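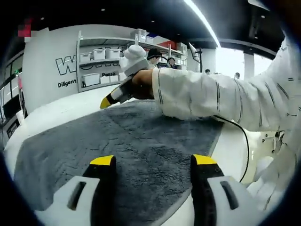
Handtuch, grau, Station 2, Blick vom linken Greifer

Intern > Projekte > Drustix > Datensammlung > Protokolle

Protokoll der Besprechung Datensammlung Textil
Dienstag, 9. März 2021
Leitung: Marit Engebretsen
Anwesend: Engebretsen, Kühnast, Pohlmeier, Yıldız, Rademann (ab TOP 2, Parkplatz)
Protokoll: Kühnast, da beim letzten Mal Pohlmeier dran war und man das Ergebnis lesen konnte

TOP 1 Protokoll der letzten Sitzung
Genehmigt. Pohlmeier legt Wert auf die Feststellung, dass er die Formulierung »das Tuch hat gewonnen« nicht als Fachbegriff vorgeschlagen hat. Wird gestrichen.

TOP 2 Stand der Aufnahmen
Seit der letzten Sitzung sind 79 Vorführungen »Handtuch falten, beidhändig« eingegangen. Davon hat Yıldız 60 freigegeben. Der Rest verteilt sich auf abgebrochene Durchgänge, verlorene Positionsdaten am rechten Greifer und einen Durchgang, bei dem das Tuch sauber gefaltet wurde, nur leider zweimal hintereinander ohne Schnitt. Engebretsen fragt, ob man den nicht teilen könne. Yıldız: kann man, will aber keiner. Rademann übernimmt es.

Das hochflorige Tuch macht weiterhin Ärger. Im Flor ist die Kante schlecht zu finden, auch für Menschen. Wer sie mit der Fingerspitze sucht, stochert, und das Modell lernt dann mit großer Sorgfalt das Stochern. Pohlmeier berichtet vom Testlauf auf dem Arkular-Arm: Annäherung gut, Griff daneben, Faltbewegung anschließend tadellos, ohne Tuch. Die Runde nimmt das zur Kenntnis.

Beschluss: Stochern bis zu zwei Versuchen bleibt im Datensatz, ab dem dritten wird verworfen. Engebretsen möchte ausdrücklich Beispiele, in denen ein Fehlgriff korrigiert wird. Perfekte Durchgänge habe man genug, die Wirklichkeit liefere sie so selten nach.

TOP 3 Bedienung der Handgreifer
Es wird noch immer zu schnell gearbeitet. Rademann hält seinen Durchgang von 22 Sekunden für vorbildlich. Die Auswertung hält ihn für verwackelt. Als Richtwert gelten künftig 42 Sekunden pro Faltung, einschließlich Glattstreichen. Wer früher fertig ist, darf sich freuen, aber nicht in die Aufnahme hinein.

Weiter wurde vereinbart:
- Beide Greifer starten geöffnet und über dem Tisch, nicht auf dem Tuch.
- Kabel vor dem Start zur Seite legen. Auf der Seite, auf der nicht gefaltet wird.
- Während der Aufnahme nicht umgreifen und nicht mit der bloßen Hand nachhelfen. Auch nicht »nur kurz die Ecke«.
- Tuch zwischen den Durchgängen neu auslegen, und zwar jedes Mal anders. Pohlmeiers Tücher liegen seit Wochen im selben Winkel, was für seinen Charakter spricht und gegen die Daten.

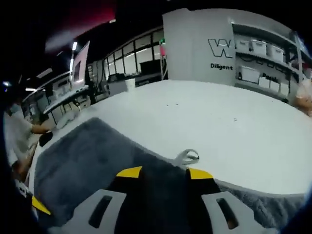 Yıldız regt an, beim dunklen Stoff getrennt zu zählen. Der Kontrast zum weißen Tisch sei so gut, dass die Kante beinahe geschenkt sei, und ein Modell, das nur geschenkte Kanten kennt, stehe vor einer hellen Serviette recht ratlos da. Engebretsen stimmt zu. Helle Stoffe werden bestellt. Kühnast merkt an, dass helle Stoffe auch in der letzten und vorletzten Sitzung bestellt wurden. Das Wort »bestellt« wird durch »bis Freitag bestellt« ersetzt.

TOP 4 Hintergrund
Längere Diskussion darüber, ob der Raum bei den Aufnahmen aufgeräumt sein soll. Rademann ist dafür, Engebretsen dagegen: In keiner Wohnung stehe das Regal leer, und Leute liefen auch herum. Kompromiss: Der Raum bleibt, wie er ist, die Arbeitsfläche wird freigehalten. Tassen sind keine Arbeitsmittel. Pohlmeier bittet um Protokollierung, dass es nicht seine Tassen sind.

TOP 5 Beschriftung
Bauerfeind liefert die Textbeschreibungen zu den Durchgängen wieder als Tabelle, in der für dieselbe Handlung »falten«, »zusammenlegen« und einmal »ordentlich machen« steht. Yıldız schickt eine Wortliste zurück. »Ordentlich machen« wird aus sentimentalen Gründen behalten, jedoch nur im Anhang.

TOP 6 Verschiedenes
Die Auswertung auf Torinis verschiebt sich auf September. Rademann fragt, von welchem Jahr die Rede sei. Wird geklärt.
Ersatzkappen für die Fingerspitzen liegen in der zweiten Schublade und sollen dort auch wieder hinein.

Offene Punkte
Doppelten Durchgang teilen: Rademann
Helle Stoffe bestellen (bis Freitag): Kühnast
Wortliste an Bauerfeind: Yıldız
Testlauf Arkular wiederholen, diesmal mit Tuch: Pohlmeier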